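Speaker notes - Evening use of the Paiva greenway, April session
Marlene Teixeira

Slide 1. Title. Keep it short. Mention that handouts are at the back and that questions come after slide 6.

Slide 2. Scope. The study covers the paved section from the Katley trailhead to the Bridetti picnic shelter, 19 picnic sites in total. The campground is excluded - it has its own booking system and its own counts.

Slide 3. Method. Trail counters logged passes between 5 p.m. and sunset. A counter records a pass, so an out-and-back walker registers twice. State this before showing any numbers. The Kivero lot was counted by hand on Sunday only.

Slide 4. Results. 568 passes in the week after the clocks changed. Fire rings in use at the peak hour: 26 of 29. Pause here, people will want to write that down.

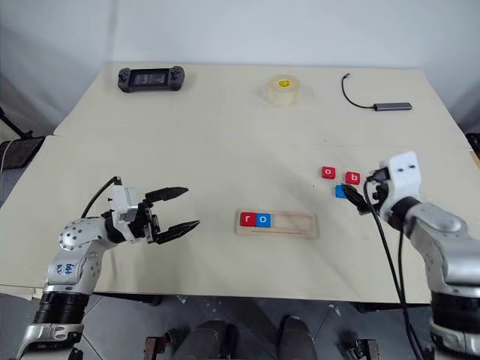 Slide 5. Constraints. Firewood sales close at 6 p.m., before most after-work visitors arrive. Restrooms at the shelter lock at sunset. Gate times are posted at Katley but missing at the Kivero lot. Do not get into the parking fee. If asked, refer to the separate report.

Slide 6. Proposals. Move the wood sales cutoff to 8 p.m. on weekdays. Keep the restrooms open one hour past sunset through September. Post gate times at both lots, same sign format.

Likely question: does the count include bikes? Yes, the counters do not separate bikes from walkers. Second likely question: dogs. They are below the sensor height, except large ones - leave it at that.

Backup slide: map of counter positions. Show only on request.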